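Stivora Tenants' Association
Thread on the new laundry room schedule and the building's hot water works. Residents are asked to read to the end before writing to the office.

1/ The hot water works in the Bulach building will begin on February 26, 2023. The contractor, Sasar, has confirmed the order in which the risers will be shut off. The east riser goes first, then the center, then the west. Each riser will be without hot water for 3 days.

2/ Cold water will stay on throughout. Toilets, cold taps and dishwashers with their own heating element can be used as normal. Washing machines inside apartments that draw only from the cold line can also be used as normal.

3/ The shared laundry room in the basement draws from the center riser. It will close when that riser is shut off and open again when the pressure test has been signed. Bookings already made for those days have been canceled and the fees returned to the laundry cards. 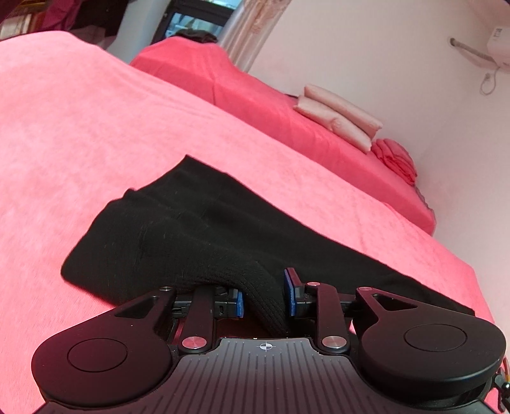 4/ Residents who had a booking canceled may choose a new slot before the list opens to everyone else. Please write to Mekdes Kassa at the office with your apartment number and two preferred times. Phone requests will not be taken, as the line is needed for the works.

5/ We have received several letters on the length of a laundry slot. Under the old rules a slot was three hours. At the members' meeting it was agreed to shorten this by 30 minutes from the day the room opens again. The drying cabinets are included in the slot and may not be held past it.

6/ Some members asked that the evening slots be kept for those who work during the day. The board considered this and has decided against it for now. Checking working hours would mean collecting personal details that the association has no need to keep. The matter can be raised again at the spring meeting.

7/ Items left in the machines after the end of a slot may be moved to the shelf by the next resident. They will be kept for 40 days. After that time they are given to the Kim Street clothing exchange. This applies also to single items, which make up most of what is on the shelf at present.
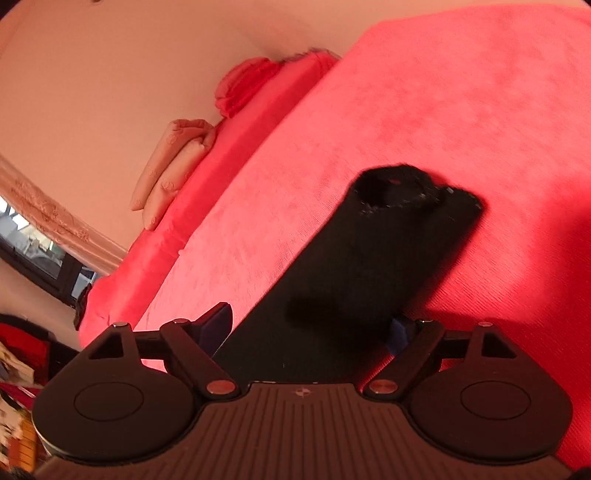 8/ The laundry card itself does not change. Cards issued before the works remain valid, and any balance is carried over. A lost card should be reported the same day so that it can be blocked. The replacement fee stays as it was.

9/ On the subject of costs: the works are paid for from the repair fund and there will be no separate charge to members. The figure of 516 that has been passed around on the stairwell notice is the number of pipe joints to be replaced. It is not a monthly fee. The notice has been corrected.

10/ Octavian Husar has asked us to explain why the joints are being replaced when the pipes were renewed earlier. The pipes are sound. The joints come from a different supplier and the inspection report found corrosion at the threads on all three risers. The full report can be read at the office during opening hours. Copies may be made on request.

11/ Sasar will need access to every kitchen and bathroom on the riser being worked on. A slip with your time will be placed in your mailbox. If you cannot be home, you may leave a key at the office in a sealed envelope, signed across the flap. Keys left under doormats will not be used.

12/ Please clear the cabinet under the kitchen sink and the space in front of the bathroom shaft before your time. The crew will lay covers on the floor but will not move furniture or stored goods. Pets should be kept in a closed room — this was a difficulty during the radiator works and we ask for better cooperation.

13/ Takumi Ueda is the board's contact for the east riser, Nghĩa Tiêu for the center and Lâm La for the west. Their numbers are on the board inside the front entrance. Urgent leaks go to the on-call number and not to the contacts.

14/ Residents who need hot water for medical reasons or for the care of an infant can use the guest apartment on the ground floor, which has its own heater. The key is signed out at the office, one household at a time.

15/ When the water comes back, let each hot tap run until it is clear before using it. Brown or cloudy water in the first minutes is normal. If it has not cleared by the next morning — or if the pressure is lower than before — please report it in writing with the apartment number and the tap in question.

16/ Further notices on the works will be added to this thread. The paper version will be posted in all three stairwells.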